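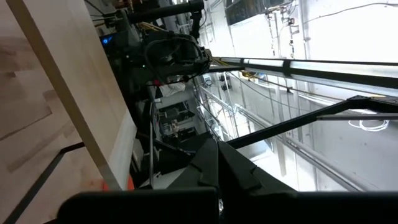 *Lensa Moges*

## Setting up your first vote tracker in Pleleck

Okay, so you have Pleleck installed and you've logged in once. Now we get to the part I like, which is telling it whose votes you want to follow. I run mine for the Joriria city council and the two state legislators who cover our end of the county, and I'll use the council all the way through. If you're tracking a school board or a county commission, the screens look the same.

Have your roll-call file handy before you start. Most clerks post one as a spreadsheet with the minutes (ours is under "Records," then "Votes," then a year). If your clerk only posts PDFs, skip ahead to the section on typing votes in by hand, and I'm sorry, it's slow.

1. Open **Bodies** in the left menu and click **Add a body**. Type the full official name. I typed "Council" the first time and regretted it as soon as I added a second town.

2. Set the term dates. Use the day members are sworn in, which for us is in December. Votes that fall outside the term get dropped on import with only a tiny gray message at the bottom of the page.

3. Add the members. Last name goes in the first box, then first name, then district or ward. At-large members get the word "At-large" in the ward box, with the hyphen.

4. Go to **Import** and pick your roll-call file. Pleleck shows a preview with its guess at what each column is. It's good at dates and bad at motions, so check the motion column yourself!

5. Match the vote words. Your clerk might write Aye, Yea, Yes or just Y, and you have to point each one at "For." Do the same for the no votes. Abstained, recused and absent are three separate choices, so please keep them separate.

6. Click **Run import** and wait. The page handles 200 rows at a time, and my last full term was 1,686 rows, so I went and made a sandwich.

7. When it finishes, open any member's page and compare a handful of votes against the minutes. Pick at least one close vote and one that got reconsidered.

> **Caution:** Don't run the same import twice to "fix" something. Pleleck adds the rows again and everybody on the council suddenly has double the record. Go to **Import history**, click **Undo**, and then start over. Undo is only there for 14 days.

> **Note:** Names with accents or special letters sometimes come through garbled. Aivar Jankauskaitė spotted this in her own file and the cure is easy: save the spreadsheet as UTF-8 CSV before you upload it.

### Procedural votes

A council votes on a lot of stuff that tells you nothing, like approving last month's minutes or taking a recess. Leave those in and every member looks like they agree with every other member nearly all the time. I've seen local columnists build a whole "rubber stamp" story out of numbers like that, and it drives me up the wall.

1. Open **Filters** and switch on **Hide procedural**.
2. Scroll through what it hid. Consent agendas land in here too, and ours has had real money buried in it (a paving contract, once).
3. Click the star beside anything you want back.

If you share your tracker, say on the page which filter you used. Saron Araya writes hers up in one line under the title and I've copied her.

### Alerts

Version 2 finally does email alerts. Under **Alerts**, choose a member or a keyword, then choose daily or weekly. Start with weekly. I put "zoning" on daily and had to turn it off before the week was out. Keywords only search the motion title, so a vague title like "Item 7, second reading" will slip right by. For those, set the alert on the ordinance number.

> **Caution:** Alert emails go to everyone listed under **Shared with**, and that includes people with view-only access. Check the list first.

Next section: making the district map line up with your ward names.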